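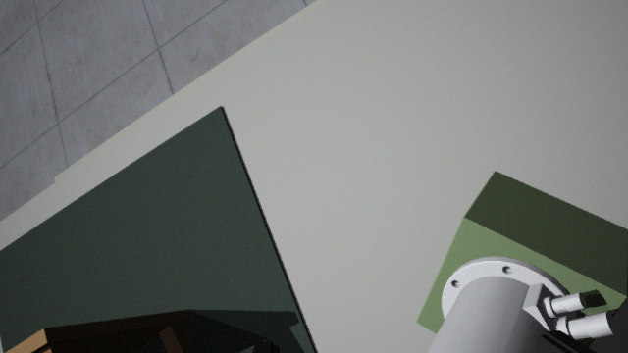 Re-grouting a tiled laundry floor, is it a one weekend job?

Posted by Jacobus Mathebula
25 August 2018

Hi all, first post! We moved to Rurstead in July and I have completely fallen in love with doing up this old house. Next on my list is the laundry. The tiles themselves are lovely, big slabs in a bluish sort of grey, but the grout has gone dark and is crumbling along the wall where the machine sits. A bloke in Drenstead quoted me $295 to rake it out and redo it. I'd much prefer to have a go myself. Joints are 2 mm wide. Do I need to take all the old grout out, or can I go over the top? And sanded or unsanded? The lady at the shop said one thing and the packet said another.

Morena Martinelli

Oh you are going to enjoy this one, it's my favourite job in the whole house! Please don't go over the top of the old stuff though. A thin skin of new grout has nothing to grip and it flakes off in the first winter (ask me how I know). You don't have to get every last crumb out, but go down at least two-thirds of the depth of the tile.

For joints that narrow I'd go unsanded. Sanded is for wider gaps, and it's a pain to push into a skinny one. Get a hand rake with a carbide tip and a couple of spare blades, and go gently near the edges so you don't chip the glaze. An oscillating tool is quicker but I'd practise behind the machine first, where a slip won't matter.

Vacuum the joints, then vacuum them again. Wipe with a damp sponge just before you start. Mix small batches, let the mix stand for as long as the packet says, stir it again, then push it in with a rubber float held at an angle, working diagonally across the joints. When it starts to firm up, go over it with a sponge that's been wrung out really hard. Too much water at this stage gives you patchy colour, and that's the mistake I made in my own bathroom. There'll be a haze on the tiles next day, just buff it off with an old towel.

I did our back entry on my own over two days and my knees have forgiven me. Get decent knee pads! And leave the sealer until the grout has cured properly, the tub will tell you how long.

One more thing, where the floor meets the wall you want silicone in a matching colour, no grout in there at all. The house moves a bit and grout will crack along that line every time.

pagano83

What she said. Also check your washing machine hose isn't leaking, crumbly grout only on that side sounds like water to me. Fix that first or you'll be doing it all again.

Jacobus Mathebula

You're both legends. Hose fitting is damp underneath so that's tonight's job. Off to buy knee pads!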